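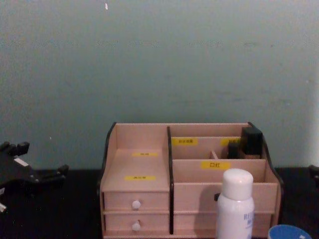

The Pigeonhole

My aunt left me the stationery shop in October, along with the flat above it, a drawer of keys that fit nothing, and a debt of 187 dollars to the window cleaner, who had been too polite to mention it while she was alive. He mentioned it to me on the front step, holding his hat, and then he cleaned the windows anyway and wouldn't take a cup of coffee until I'd found the checkbook.

I should say that I had no plans to keep the place. I had a perfectly good job two towns over, at a desk by a radiator, and I meant to sell the stock, hand the building to whoever wanted it, and be home before the snow. That was what I told my mother, and my cousin, and the woman at the bank, and each of them said it sounded very sensible in the voice people use when they are waiting for you to do something else.

The shop was called Malinowski, after the people who had it before my aunt. She never changed the sign. She said that paint was expensive and that the name had more customers than she did. It stood on the steep part of Rameck Street, between a shoe repair that opened when it felt like it and a bakery that began at four in the morning, so that the whole building smelled of bread until noon and of ink after that. There were paper goods in the front, pens and ledgers in the middle, and at the very back, where the light gave out, the letters.

I didn't know about the letters. I had spent half my childhood summers in that shop, sorting rubber bands by size and eating the broken cookies from next door, and I had always thought the wall of little compartments at the back was for invoices. It did have invoices in it, some of them going back to 1975. But in the lowest row, behind a curtain made from an old tablecloth, were envelopes with only a first line on the front. For the lady with the green umbrella. For my brother, if he comes back through. For whoever took the room after me, the window sticks, push up and then left.

I read that last one, naturally, because it seemed to be for anybody. It was two pages long and very good on the subject of the window.

The first person to explain things to me was the baker, who came in on my third day with a loaf under her arm and flour up to her elbows. She wanted to know if there was anything for her. I said I didn't think so, what kind of thing, and she looked at me with such pity that I pulled out a chair for her.

It had started, she said, with a man who bought an envelope and a sheet of paper and wrote a letter standing up at the counter, and then didn't know where to send it. He had met a woman on the bus from Arier and they had talked the whole way, and he had never asked her name. All he knew was that she bought her notebooks at our shop. So my aunt, who had a soft heart and plenty of empty shelf, said leave it here, and if she comes in I'll ask about the bus.

"And did she come in?" I asked.

"Oh, yes," said the baker. "She thought he was a little tiresome, but she was glad to have the letter."

After that it got around, as things do on a street where everybody has to stop halfway up to catch their breath. People left notes for neighbors they were too proud to knock for. A boy left one for his dog, and my aunt read it aloud to the dog. A piano teacher left a letter for the pupil who had quit, and the pupil, grown up by then and in town for a wedding, came in for tape and went out crying, and came back a minute later because she'd forgotten the tape. My aunt charged for the paper and nothing for the keeping.

I said it was a lovely story and that I was selling the building.

"Of course you are," said the baker, and cut me the heel of the loaf, which she must have known was the part I like.

Well, a person can't sell a building with other people's letters in it. That was how I put it to myself. I would stay until I had delivered them, and it would be a tidy and decent thing to do, and then I would go. I took a week off from the desk by the radiator, and then another. I bought a big ledger from my own shelf (I paid for it, too, I put the money in the register and felt foolish closing the drawer) and I wrote down the first line of every envelope, with a space beside it for what became of it.

Some were easy. The lady with the green umbrella still had it, though it had faded to something nearer gray, and she walked past every morning on her way to the clinic. I ran out after her in my slippers. She read the letter under the awning and folded it very small, and the next day she bought a box of cards she plainly didn't need. Some took longer. I rode the bus to Arier twice, and to Pranimik once, clear out where the line ends and the driver gets down to stretch his legs, looking for a house with a red gate. By then the gate was blue. The man behind it had been waiting so long to be forgiven for a business with a borrowed ladder that he had to have it read to him a second time.

But here was the trouble. While I was out delivering, people kept coming in. The shoe repairman was minding the counter for me, since he wasn't open anyway, and every time I got back there would be another envelope or two behind the tablecloth. For the new nurse. For the man who whistles. For my daughter, when she's done being mad. I would cross out three lines in the ledger and have to write in five. I complained about it to the baker and she said yes, your aunt had the same difficulty, and asked whether I wanted rye.

In the first week of real cold I finally reached the end of the lowest row. I had to lie down on the floor to do it, with a flashlight, and there in the last compartment, pushed so far back it had bent at the corner, was an envelope in my aunt's handwriting. It said, For the one who used to sort the rubber bands.

I made coffee first. I sat down in her chair with the heater going and the bakery quiet next door, and I opened it as carefully as I could, with the good letter knife from the display.

It wasn't long. She hoped I was eating. She was sorry about the window cleaner, she kept meaning to. She said the roof was sound but the gutter over the alley was not, and that the ledgers should be ordered before the new year or they'd send the ones with the ugly spines. She said I was under no obligation whatsoever, and she had underlined whatsoever. Then at the bottom, squeezed in where she had run out of paper in a shop full of paper, she had written that the curtain needed washing, if I happened to be staying, and that it should go in cold.

I read it again standing up. Outside it had started to snow, and somebody was stamping their feet on the mat, and the bell over the door went. It was the whistling man. He wanted to know, if it wasn't a bother, whether there was anything for him.

I told him to come on through to the back, and to mind the curtain, it was still a little damp at the hem.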